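From: Carola Grube
To: handheld-rigs list
Subject: Re: [rigs] Left jaw not returning to full open

On Thursday the Cordeiro bench wrote:
> Left unit on the folding station reports 3 to 5 mm short of full
> open after a hard squeeze. Right unit is fine. Recalibrated,
> no change. Is this the encoder again? We had the same thing
> on Calen and swapped the board for nothing.

Not the encoder. I pulled the logs for the station and the reported width matches what calipers read at the tips, so the sensor is telling the truth and the linkage is stopping short. Please don't order boards.

Start with the fingers. Look along the inner faces at full open before doing anything else. 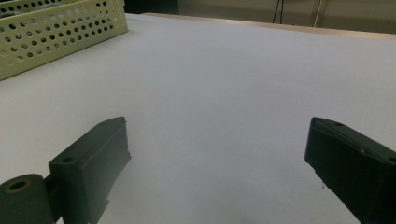 Gripper open, nothing held. Note the rough inner edge on the left finger and the flake under the right one.

I would not run fingers in that state on fabric. A flake can catch a thread, and a chipped edge moves the contact point. Whether it also explains the short return I can't say from a picture. Trim the flake, swap the finger with the chip, and repeat the width check with the jaws unloaded.

Second item is the cable. On Amero we had a unit that opened short only when the operator's wrist was turned in, and the cable jacket was pushing on the rear link.

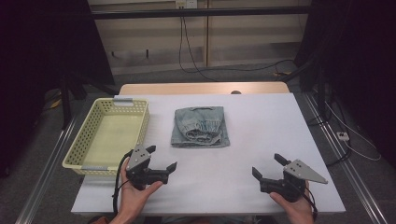
Folding station, both units in hand. Cable on the left unit curls down past the wrist.

Check the left one through the whole range of wrist motion, with someone else reading the width off the screen. If the number moves with the wrist, reroute the cable and tie it off before touching the linkage.

Third, the pivots. Thick denim loads these more than anything else we fold.
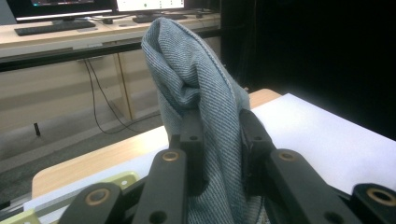
Denim pinched between the pads. Brass bushings at the pivots.

Procedure:

1. Disconnect the unit.
2. Open and close by hand, 5 cycles. Note where it binds, if it does.
3. Push each link sideways. Any play you can feel, replace the bushing.
4. Retorque the pivot screws to the Flemus sheet, not tighter. Overtightening gives exactly this symptom.
5. Reconnect, zero, squeeze a folded pair of jeans, release, log the width.

On data: the fault flag was masked in the September config, so 1,733 episodes went through without a width check. I have put them on hold. Please don't delete anything until I've rerun the check with the flag on.

Until step 5 passes, tag the left unit out of service.

Carola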